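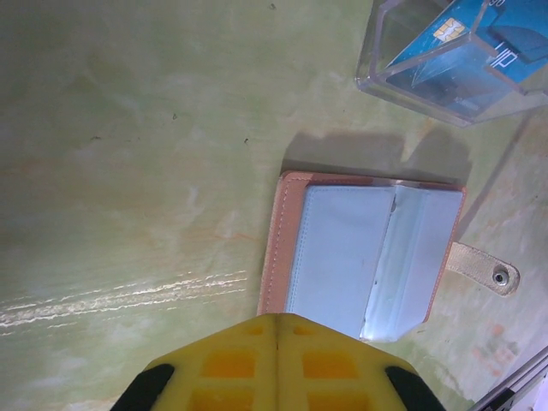

Home Articles Family and Community Methods Contact

Reading time: 6 min

4. What parents told us about the first months at home

We had expected, going into this part of the study, that families would mostly want to talk about the operation. It is the thing everyone asks them about, after all, and many of them had told the story so often that it came out smooth and nearly whole (one mother said she could do it in her sleep, and on some nights she probably had). But once the kettle was on and the interview had run past the first half hour, the talk drifted to the weeks after discharge, and it tended to stay there.

Families in the Pomota group had gone home with a feeding plan, a home scale and a phone line staffed until 8 in the evening. Families in the Zellport group had the same plan and the same scale, along with a weekly home visit from a nurse for the first 6 weeks. Of the 205 families who joined the study, 80 agreed to a long interview, and it is those interviews we draw on in this section. The written diaries are taken up in Section 5.

4.1 Feeding and the daily weight

Weight came up in every interview, often before we had asked about it. Parents remembered the numbers with a precision that touched all of us who did the listening. One father could still recite the morning weights from his daughter's second week home, and he told us how a gain of a few grams would carry the whole household through to supper. A flat day did the opposite. Several parents described weighing the baby a second time, and then a third, moving the scale to a different part of the kitchen floor in case the floor was to blame!

Tube feeding brought its own worries. Parents were trained on the ward before they left, and nearly all of them spoke well of the training, but they had practiced in daylight with a nurse close by. At home the hard feed was the one at 3 in the morning. As one mother in the Zellport group put it, "I knew every step, I just didn't know them in the dark."

4.2 Brothers and sisters

Older children were often cared for by grandparents during the hospital stay, and coming back together took some time. We heard about a four-year-old who would only whisper near the crib for a month, and about another who gave the baby a new name and would answer to no other. Parents wished that somebody had spoken to the older children directly, in simple words, before the baby came home. The Malinowski booklet, which both hospitals hand out, has two pages on siblings, and a good many parents had read those pages aloud.

4.3 How worry changed over time

Figure 3. Average worry score by week after discharge, both groups. Higher scores mean more worry.

Scores on the Hulitz scale fell in both groups, and they fell sooner where there were home visits (Figure 3). There is a small rise in both lines just before the first clinic appointment, which will surprise few parents. We would be careful about making too much of the gap between the groups, as families in Zellport also lived closer to their hospital, and a short drive is a comfort in itself. The larger survey, with 2,000 families, should let us pull these two things apart, and we hope to begin sending it out in July.

Related articles

Going home with a feeding tube: a guide for ward staff
What grandparents want to know about heart surgery
Phone lines and home visits compared
Keeping a family diary in the first year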